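3. Automating the Plate-Clearing Step

3.1 Task and setting

The clearing step is the last thing done to a microplate before it leaves the bench. At the Dernside laboratory it had been carried out by hand since the site opened. A technician takes a plate from its holder, reads the run sheet, and puts the plate in one of three bins: general waste, plastic for recycling, or plates going back to the supplier under the returns agreement. The motion takes a few seconds. The cost lies in how often it interrupts other work, and in the sorting errors that come at the end of a shift.

Before any hardware was installed, the step was modeled in simulation. The Kavbridge cell model represents the bench, the breadboard, the plate holder, the bins and the arm in a closed room. Bin labels follow the wording used at the site, so that technicians reviewing the simulated runs could judge each placement by the rules they already worked under (Figure 1).
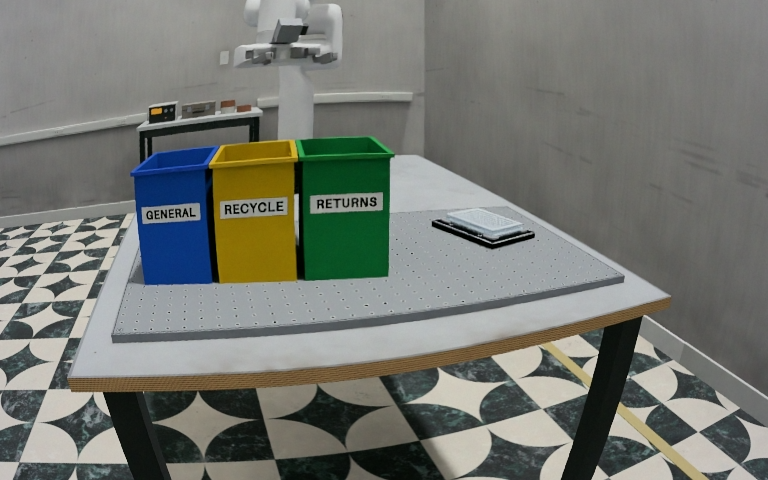

Figure 1. Simulated clearing cell: (a) bench layout with labeled bins and plate in holder; (b) view between the gripper fingers; (c) arm over the bench, gripper beside the bins.

Technicians were asked to review the layout before the motion planner was tuned. Their comments dealt mainly with reach. On the manual bench the returns bin is placed closest to the person, as returned plates must be set down flat and are handled more slowly than waste. This ordering was kept in the simulated layout. It gives no advantage to the arm, but it means that a technician who takes over during a stoppage finds the bins where they are expected.

A second group of comments concerned the run sheet. In manual work the sheet is often read after the plate has been picked up, and the decision is made while the hand is already moving. The automated step needs the decision first. The sheet was therefore replaced by an entry in the scheduling software, made by the technician who closes the assay. This moved a small amount of work from the end of the process to an earlier point, and from one role to another. Staff at Hundmont, where the same software was later installed, described the change as the most noticeable part of the project.

3.2 Grasp and approach

The plate is grasped by its two long sides. A grasp on the short sides was tested and dropped, as the finger pads then came too close to the raised edge of the holder when the plate was rotated by a small amount. The approach is made with the fingers fully open and the wrist directly over the holder. Closing begins only after the estimated plate pose has been stable for 2 consecutive updates. 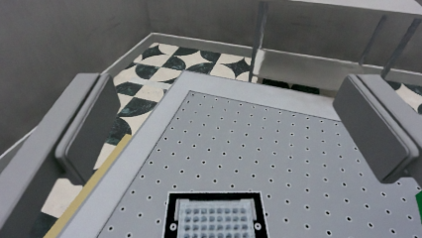

Holder pose was varied between episodes in both position and rotation. The manual bench has no fixed place for the holder, and technicians stated that they would go on moving it to make room for pipetting. A fixed nest would have raised the success rate at low cost, but it would also have taken that space from them for the whole shift. The variable pose was treated as a requirement for this reason.

The policy was trained on 3000 simulated episodes. A further 800 episodes, with holder poses not used in training, were kept for evaluation. An episode was counted as a success if the plate came to rest inside the assigned bin and the holder remained on the breadboard. Plates left on a bin rim were counted as failures, including those that would have been easy for a person to push in.

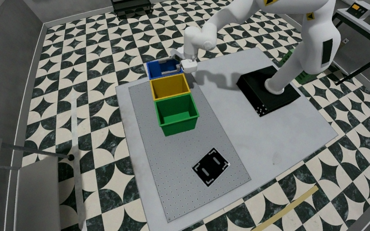

Failures were grouped by the phase in which they occurred. Grasp failures were mostly linked to large holder rotations. Release failures were concentrated at the far end of the bin row, where the arm is more extended and the wrist has less freedom to turn. Raising the release height reduced rim contact but increased the drop distance, which is not acceptable for returned plates. Separate release heights were therefore set for each bin.

3.3 Effects on bench work

The step was observed at Dernside in November, after commissioning, over 1077 clearing operations. Technicians remained responsible for emptying the bins and for any plate the system declined to handle. Both tasks were previously part of general bench work and were not recorded. They now appear as separate entries in the shift log, and some technicians objected to this, on the grounds that the log had been introduced to track the machine and was being read as a record of their own activity. The log format was changed so that entries carry a bench number only.

Interruptions were fewer during long assays. During short assays there was little difference, because the technician was normally still at the bench when the plate was ready to be cleared. In these cases several technicians cleared the plate by hand and canceled the scheduled operation. The Le Goff scheduling module recorded such cancellations as faults in its first release, and they were excluded from the fault counts given in Section 4.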